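Parallel gripper or three-finger for picking mugs off chair seats? (simulation first, real arm later)

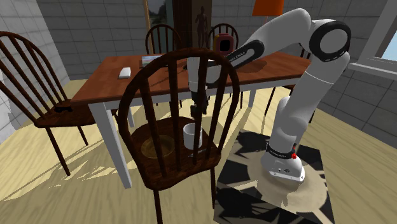
Dining room scene in the simulator, arm reaching down to the mug and plate on the chair

Posted by Kojo Antwi in Robots and Automation > Grippers and End Effectors

I am trying to choose a gripper before I spend money on one. The arm is already decided, it's a white seven-joint arm and I have a good model of it. What I don't have is a good reason to pick one hand over another, so I've been running the candidates in simulation against the same set of household objects.

The two I'm comparing are the Sircombe parallel gripper (two fingers, flat pads, 85 percent of what I read about is this kind) and the Tsikata three-finger hand, which is heavier and costs a lot more. I also have a wrist camera model that can go on either one.

The task is clearing up. A mug and a plate have been left on the seat of a dining chair, and the arm has to get them and put them on the table. I picked the chair on purpose. On the tabletop both grippers do fine and I can't tell them apart. On the chair seat the back is in the way, and the chair back has spindles, so the wrist and fingers have to come down in a fairly tight space and the planner spends a long time looking for a path.

What I see so far:

With the parallel gripper, mug from above, fingers on the outside of the body: it works on most runs. When it fails it's usually that one finger touches the rim on the way down and the mug tips.

With the parallel gripper, one finger inside the mug and one outside: better, but only if the pose estimate is good. If the estimate is off toward the wall of the mug, the finger lands on the rim and we are back to tipping.

With the three-finger hand: it almost never tips the mug, but the planner rejects a lot of the approaches. The hand is wide and it wants to clip a spindle. I've had whole batches where it found no path at all for the mug.

The plate is a mess with both. It lies flat on the seat and neither hand can get under the edge.

I run 13 trials per object per gripper. The arm base is on a block beside the table and I haven't moved it between tests. Physics step and friction are at the defaults.

So, three things I'd like to know. Is the comparison fair if one hand mostly fails in planning and the other mostly fails in contact? Is there a usual way to handle the flat plate? And does anyone trust simulated contact on a mug rim enough to buy hardware from it?

Controller is plain joint position control right now. I can switch to impedance if that matters.

Ama Agyeman

I'd separate the two kinds of failure before doing anything else. You have a planning failure and a grasp failure going into the same success number, and then the number doesn't tell you much about either hand.

Log four outcomes for each trial: no path found, path found but contact on the way in, grasp attempted and lost, grasp held to the end. Then look at them side by side. If the three-finger hand holds every mug it reaches, and your problem is only that it can't reach, that is a question about where the arm base is and what collision shapes you're using. You can change both for free. If the parallel gripper reaches everything and drops some of it, that is the gripper.

On the collision shapes, check what the simulator is doing with your chair. A lot of furniture models come in with a convex hull around each part, and if the back is one part, the hull fills in all the space between the spindles and the curved rail. It also tends to swell out over the seat. Turn on the collision view and look. I lost a good part of August to this with a different chair, where the planner refused every path that looked fine to me on screen. Once I broke the back into separate pieces the wide hand had no trouble. The parallel gripper hid the problem because it was narrow enough to get by.

Do the same for the mug. If the mug is a convex hull it has no inside, and your one-finger-inside grasp can't be tested at all. You say it works on some runs, so you probably have a proper decomposition there, but check how many pieces the wall is made of. With a small number the rim is a polygon with corners and the finger pads sit on the corners.

About the base: leaving it in one place is fine for a first pass, but it favors one hand. The two hands have different lengths, so the wrist ends up in a different place for the same fingertip position. Try 5 base positions and report the best and the worst for each hand. If the best for both is close, buy the cheaper one.

Also 13 trials is thin. If one hand gets 11 and the other gets 9 you have learned nothing. In simulation trials cost you only time, so run a few hundred and vary the mug position and rotation a little on each one.

For the plate, the usual thing is to slide it. Press down lightly on the top with one fingertip, drag it until part of it hangs over the front of the seat, then pinch the overhanging edge with the parallel gripper. You need impedance control for the press, because with stiff position control a small error in seat height turns into either no contact or a very large force. A dished seat makes this harder as the plate doesn't sit on a true plane. I'd put the plate on the tabletop and get the slide working there first.

Obed Owusu

just get the parallel one. everybody uses it and you can 3D print fingers for it in an evening. three fingers is more stuff to break. for the plate use suction

Kwame Amoah

I can speak to the last part. We ran a test like this at Gastemholm, first in simulation and then on the bench, with the Sircombe parallel gripper and a three-finger hand from the generation before the one you're looking at.

What carried over from simulation was the geometry. If the simulator said a hand could not get in past the back of a chair or into a cabinet, the real one couldn't either, provided the models were measured properly. Reach, clearance and joint limits all came out close enough to plan a purchase on.

What did not carry over was anything that depended on friction at a small contact. Our simulated mugs tipped more often than the real ones. The real pads are soft and give a bit when they touch the rim, and the simulated pads were rigid boxes. We tried to tune the friction and contact stiffness until the tipping rate matched, and we got it to match for one mug, and then it was wrong for the next mug. After that we stopped using the simulated tipping rate and only kept the rest.

So to your first point, I'd say your planning results are the ones to believe, after you've done the collision check Ama describes. The rim contact results I'd treat as a warning that the approach is sensitive, and leave it there.

A few practical things if you do end up with real hardware:

The payload figure for the arm includes the hand. The heavier hand takes a noticeable share of it before you've picked anything up. With the arm stretched out low to a chair seat, that matters more than it does over the table. Put the correct mass and center of mass in the controller, or the impedance mode will sag and you'll think it's a calibration error. We thought so for two days.

Mount the wrist camera before you do your clearance tests. It sticks out on one side, and on our setup the camera body hit things more often than the fingers did. If you test the bare hand and add the camera later you'll have to redo everything. We ended up turning the camera to face the outside of the bend in the wrist, which meant the picture was sideways. You rotate it in software and forget about it.

Check your lighting too, if the pose estimate comes from that camera. A plain white mug in strong sunlight gives you very little to work with on the bright side, and hard shadows across the seat get picked up as edges. We had better results from depth than from color on white cups, and worse results from depth on anything shiny. If your simulated room has a sun in it, move the sun between trials. Ours was fixed for the first month and the estimator had learned that one set of shadows.

Suction on the plate, as Obed says, does work if the plate is smooth and fairly flat where the cup lands. It's also one more hose going down the arm. We had a cup on a small bracket beside the parallel gripper and used it for plates and book covers. It got in the way of the fingers about as often as it helped.

Kojo Antwi

Thanks all. I turned on the collision view like Ama said and the chair back was a single hull, solid from side to side. So all my three-finger planning numbers are no good. I've split it into one piece per spindle plus the rail and the legs, and started the runs again. The planner is slower now but it finds paths for the wide hand.

The mug was fine, it has a real inside.

Masses were wrong as well. I had the same value in for both hands, left over from when I swapped the model.

I'm going to put the camera on both and run again with 5 base positions. Kwame, which side did you say the camera bracket was on, looking from the flange? And did you keep the stock fingertips on the Sircombe or print longer ones? I'm wondering if another 2 cm of finger would keep the palm clear of the rim.

Kwame Amoah

Left side, looking out from the flange toward the fingers. We started with the stock fingertips and went to longer printed ones later. Two centimeters is fine for a mug. Longer than that and ours began to flex when gripping anything heavy, so print them with the layers running along the finger and make the base thick. The Rivville pads fit over printed fingers if you leave the ends square.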